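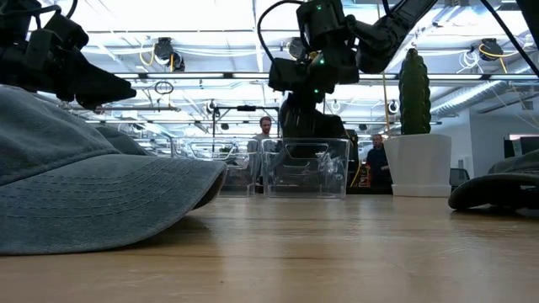
Nuala Geraghty wants to know which of Bollemell's 2,317 paying customers asked for the kick-off to be moved. She has stood behind the same goal for 22 seasons and says she wasn't consulted.

The club's answer is that a later start will bring in families. Perhaps it will. The same was said of the new ticket app, and of the pre-match music, and the average gate has slipped below 2,000 on wet evenings all the same.

Amard, the consultancy hired in March, has produced a report of 45 pages on what it calls the matchday journey. I have read it twice. The football takes up a paragraph, and the left-back problem - plain to anyone who watched Gukby score three down that side - doesn't come up.

Ramasamy, the new shirt sponsor, is said to be delighted with progress. Sponsors usually are in their first year.

The board says it will look at the figures again after Christmas. By then the floodlight bill for the later starts will be in, and so will the return fixture at Gukby, where they still kick off at three and the pies are gone by half-time.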